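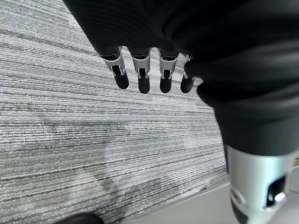

Black glove, silver knuckles, gray carpet. The hand at Dridetum.

Wednesday, July 24, 2019

Quick one, train in 25 minutes. Went to the open day at Dridetum this afternoon, got there late, missed the welcome talk completly. Straight into the demo room.

Veronika Rácz was running the hand. Four fingers and a big metal thumb, black tips on all of them. Way bigger up close than in the flyer. She says it can hold up to 35 newtons, which meant nothing to me until she let it grip my wrist – gently! – and I could not get loose.

Ehsan Amini did the software bit. Lots of slides. I followed maybe half. Asked him why the fingers don't go all the way flat and got a really good answer that I forgot to write down, sorry.

2 demos, then coffee, then a long line for the arm from Wojcik. Gave up on that. Feet hurt.

They're doing another one in September, sign up early becuase the small groups fill fast. I want to go back for the arm. More later when I find my notes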